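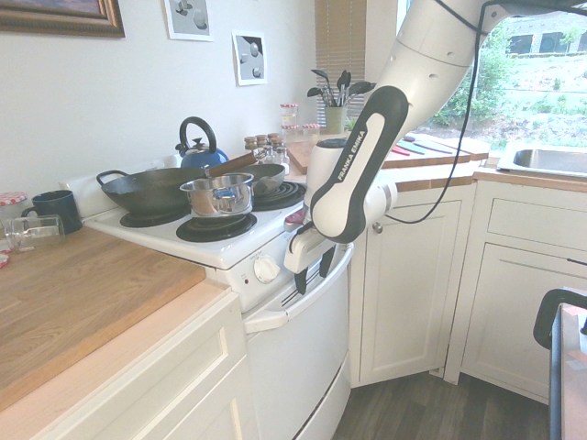 キッチンの片付け係、手伝ってくれる人を募集します

こんにちは、Clemiaで共用キッチンの世話をしているダリーナ・パラマルチュク(Daryna Palamarchuk)です。世話といっても、気がついたら鍋の置き場所にいちばんうるさい人になっていた、というだけなんですけど(笑)。このたび棚の中身をぜんぶ見直すことになって、さすがに一人では手が足りないので、一緒にやってくれる方を2名募集します!

うちのキッチンは小さいです。白い電気コンロとオーブン、その横に木の調理台、下に白っぽい戸棚。それだけの場所に、中華鍋もフライパンもステンレスの片手鍋も青いやかんも、みんなコンロの上に集まってくるんですよね。使うときは近くて便利なんです。でもコイル式のコンロだから、火口をひとつ空けたいだけなのに、まず重い鍋をどこへ動かすか考えるところから始まる。私はこれを毎朝やっています。

お願いしたいのは、まず物の定位置を決めること。それから戸棚の中を拭いて、決めた場所に戻して、扉の内側に小さなラベルを貼るところまで。リストは途中まで私が作っていて、食器と道具と保存びんで、いまのところ159点あります。びんの蓋が合わないものもかなり混ざっているので、神経衰弱が得意な人は大歓迎です。
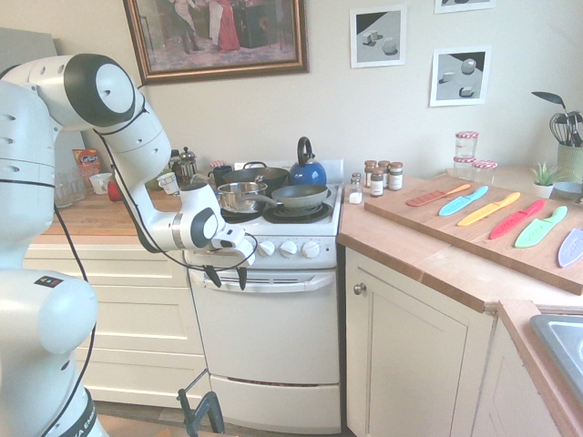 調理台のほうも悩みどころです。コップとマグがどうしても隅に寄ってくるし、フレンチプレスはガラスなので、できれば手前でも端でもない場所に落ち着かせてあげたい。シリアルの箱は棚に入れるか出しておくかで意見が割れていて、私は棚に入れる派です。でも毎日食べる人の言い分もわかるので、新しく来る方の意見もぜひ聞かせてください。

オーブンの下の引き出しには平たいものを入れるつもりです。天板とか、網とか。ここの並べ方を考えるのは正直ちょっと楽しみで、もう図まで描きました。見せびらかしたいです。

期間は全部で8回、1回はだいたい午前中いっぱい。続けて来られなくても大丈夫ですが、初回だけは必ず参加をお願いします。謝礼は1回ごとにお支払いします(金額は返信のメールでお知らせしますね)。お昼は私が作ります。前に同じことを隣の建物のGrirachでやったときは、片付けそのものより豆のスープのほうが評判でした。

経験は問いません。割れ物を落ち着いて扱えること、しゃがんだり立ったりが苦にならないこと、あと、人の決めた置き場所に「それ使いにくいよ」と言えること。最後のはけっこう本気で書いています。前回は皆さん遠慮してくださって、結局、おたまが誰の手も届かないところに行きました。

服装は自由、エプロンはあります。ゴム手袋はサイズがまちまちなので、こだわりのある方は持ってきてください。洗剤に弱い方は先に教えてもらえれば、拭き掃除ではなくラベルのほうをお願いします。

応募は、Clemiaの受付にある用紙か、サイトの問い合わせフォームからどうぞ。件名は「キッチン係」で。お名前と連絡先、来られそうな時間帯、それからご自宅でいちばん置き場所に困っている台所道具をひとつ書いてください。締め切りは2022年9月12日です。応募された方には全員お返事します!

ちなみに私が家で困っているのは蒸し器です。いい案があったら、そちらも一緒に書いてもらえるとうれしいです。

ダリーナ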